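4.3 Grip force and slip on garments

Trerau's own report puts the adaptive controller well ahead of a fixed-force setting on folded cloth. We were not able to reproduce a gap of that size. Over 200 grasps with each controller, run on the same arm with the same fingers, the difference was small enough that we would not choose one over the other on this evidence. The Jurnura fingers were tested only with the fixed setting, so Table 3 should not be read as a ranking of fingers.
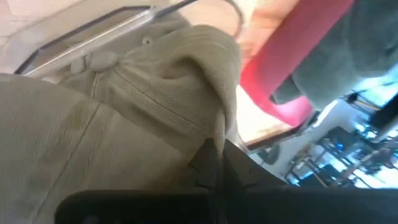 Figure 6. Wrist camera view with a fold of olive fabric pinched at the gripper.

Part of the trouble is the slip signal. It was tuned on flat swatches, and thick seams set it off whether or not the cloth moved. Galindo relabeled 100 of the trials by hand and disagreed with the signal often, mostly on bunched garments. We also doubt that wrist video alone can settle such cases, as the fingertip often hides the contact. The June runs used a stiffer wrist mount and are reported separately in Section 4.4.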